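Workshop notebook, test kitchen
March, started 9:40 a.m.

Sink day! I have been looking forward to this one since the counters went in. Everything we learned from the old single-basin setup (mostly that it was too small for anything bigger than a saucepan) finally gets put to use, and I want to get it all down while it's fresh.

What I'm after this time is the wash-up station as a place to work. Where do things land after rinsing, how far does the water travel, what gets in the way of the faucet. Riet Verhoeven did the first version of this for the Larport kitchen and left us her notes, 81 pages of them, and they are a joy. She measured everything. She even has a page on where people put down the sponge.

Basin split first. We went with two basins side by side, one for washing and one for draining, and I'm already a fan. The spout comes down near the gap between them, so a small push sends it over either side. The old one only reached the back third and you ended up tipping plates toward the water like you were feeding a horse.

Then the roll-up rack. I was a doubter! Domínguez kept telling me to try one and I kept saying it would slide around. Laid it over one basin, pushed it with a full mixing bowl on top, and it stayed where I put it. You can pour straight through the rods into the basin below, and the gray silicone tab at the end gives you something to grab when you want to roll it away. We tried it with lids, spatulas, three sizes of measuring cup and the awkward colander. Only the smallest measuring spoons went through. Those can live in a cup.

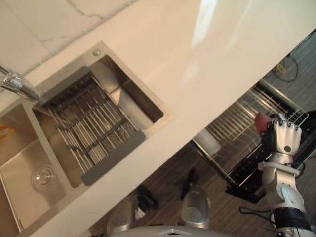
Double basin with the roll-up rack laid out, wire dish rack down on the floor.

The wire dish rack is the next question. It does hold plates better than the roll-up, no argument there, but on the counter it takes up the exact stretch where you want to chop. Riet's notes have 70 cm as the least clear counter she'd accept next to a sink, and with the rack up there we don't get it. Without it the long run feels enormous. I keep wiping it down just to enjoy the space.

Wipe test, while I'm on it: the glossy white top is easy. Tea, beet juice and turmeric paste, left for an hour each, then a damp cloth. Tea and beet came off in one pass. Turmeric needed a second go with a little dish soap and then it was gone too. The marble-look splash behind it did just as well on the tile faces, but the grout lines held a bit of yellow. Very faint. Try baking soda on that tomorrow and write down what happens.

One small grumble. The strainer in the open basin catches everything, good, but it drains slower than I'd like once there's rice in it. Gumaver sells a deeper basket, part 311 in their list. Ordered one. If it fits I'll do the rice again, same amount, same pot.

Afternoon, 2:15 p.m. Ran a whole lunch wash-up through, start to finish. Dirty on one side, rinsed onto the roll-up, dried and put away. No piles anywhere! The only holdup was the big oven tray, too long for the rods to carry nicely, so it went upright against the splash and dripped on the counter. A towel under it will do for now.

To do:
Baking soda on the grout
Rice test with the new basket
Ask Fetgate if they make the roll-up in a longer size, for trays
Decide on the wire rack: cupboard, or give it to the Larport kitchen
Copy Riet's sponge page and pin it up by the door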